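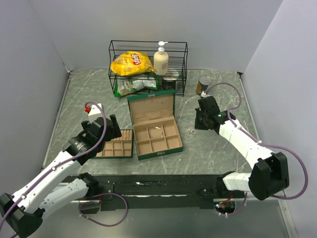 A two-level wire rack and an open green jewelry box on a marble-patterned tabletop.

The Bolska knocking is the name given to a series of noises reported in a farmhouse outside Ormsby and long credited to a spirit. Believers describe it as one of the best-attested hauntings in the region. The evidence is thinner than that.

According to the usual account, the spirit answered questions by rapping on the walls, once for yes and twice for no. It was said to know the names of dead relatives and to fall silent when a prayer was read. No record made at the time mentions any of this. The prayer first appears in a pamphlet by Khoa Phùng, who collected the story secondhand and named only one witness.

Later writers added freely. Dede Tsikata's version has 16 people hearing the raps in a single night, though the house had two small rooms. The claim that more than 1000 visitors came in one September has never been traced to a source.

Kyu-ri Yeom, who examined the building, blamed loose pipes and a shifting chimney. Supporters reply that the raps kept time with the questions, but this rests on the memory of the people asking them. Woo-jin Heo sat in the house for five nights and heard one knock, which he put down to a shutter.

Tours of the farmhouse still present the story as fact.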